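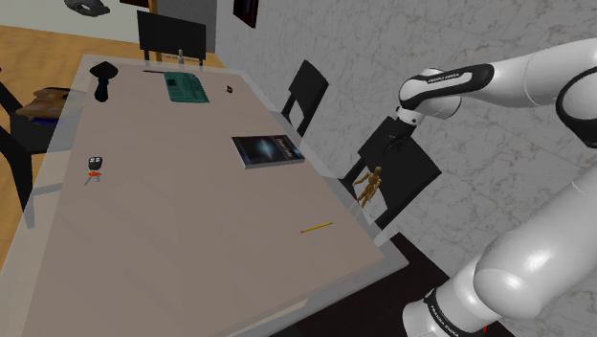 Search this site
Enter keywords Go

About Trellumside

Trellumside is an evening school for adults in Beltthorpe. We teach bookkeeping, payroll and basic business writing to people who already have jobs and want to change what they do, or who run a small shop and are tired of paying someone else to do the books.

Rhiannon Penry started the school with one bookkeeping class in a rented room over a pharmacy. She still teaches it. Tharun Palaniappan joined to set up the payroll course and now runs the office as well. Ieuan Landeg teaches business writing.

We offer 6 courses. Each class session is 90 minutes long and starts at 6:30 p.m. The main intake is in October, with a smaller one in the spring. Last year we had 157 students, most of them from Beltthorpe and the towns along the river.

You do not need a high school diploma to enroll. You do need to be comfortable with simple math, and we will ask you to do a short worksheet before you sign up for bookkeeping. If it goes badly, Elin Owen runs a refresher class that covers percentages, fractions and reading a bank statement.

Fees can be paid in full or by the month. Books are included, but calculators are not. If you miss a session you can sit in on the same one in the other group, as long as you call the office first.

The office is open from noon until the last class lets out. Parking is behind the building, off the side street.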